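Tracking lost over plain table, Warkside handheld gripper

Karnaton user forum, Perception

Chelsea Entwistle
Visual odometry in Karnaton 5.2 loses its pose whenever the gripper is lowered over a bare wooden table. Of 528 recordings, most fail at that point. Which setting should be altered?

Ellwood
Please mask the fingers and the glare. Both fingers enter from the bottom, and the bright reflection offers few stable features. 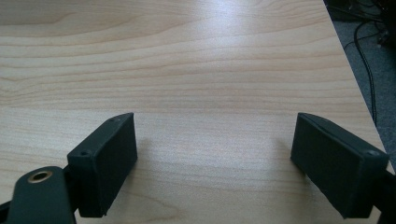 Fukby
Raise the feature limit. It worked on our site.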